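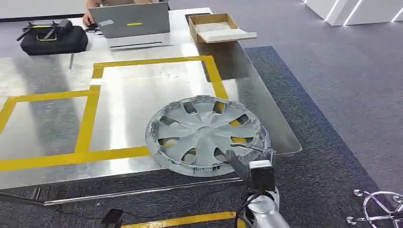
Minoru Minami reckons I'm being unfair. He left a comment under my last post to say that anyone who has only had an arm running for 60 hours has no business calling the whole idea oversold, and that I should come back when I've done a proper job with it.

Fair enough, Minoru. I've put in more hours. I still think it's oversold.

For those who missed the earlier grumbling, a few of us at the Brollport workshop have been trying to get an arm to pick up car parts and put them down again somewhere useful. Kazue Nakajima does the software and I do the moaning and the drilling. We started on hubcaps on the grounds that they're light and cheap, and if you drop one the worst you get is a noise.

What I hadn't thought through is how awkward a hubcap is to get hold of. I pick one up by the rim without thinking. Two thin fingers have to choose between the rim and a spoke, and the spokes on ours are curved and there are seven of them, so a small turn of the cap changes what's on offer. Touching it is easy. Getting a hold that's still a hold when the arm lifts is where my evenings have gone.

Then there's the table. I was all for stainless steel — it wipes down, it doesn't flex — and I was wrong, or half wrong. It shines. A silver hubcap on a shiny silver table is a rotten thing to ask a camera to find. The yellow tape was Kazue's idea, for marking out where things should go, and I admit it has been worth more than the Tredmont vision add-on I spent 300 quid on. I'd like that money back.

The advert for the add-on talked about "any object, any surface". I would like whoever wrote that to spend a night with our table.

Kazue is more cheerful than I am. She thinks we're two good sessions from a pick that works most of the time. I asked what "most" meant and she changed the subject.

Next job is a matt mat under the pick area, and perhaps softer fingertips if I can find a rubber that doesn't leave marks. If Minoru has a spare set he can send them over. Comments are open as usual, and no, I'm not buying another add-on.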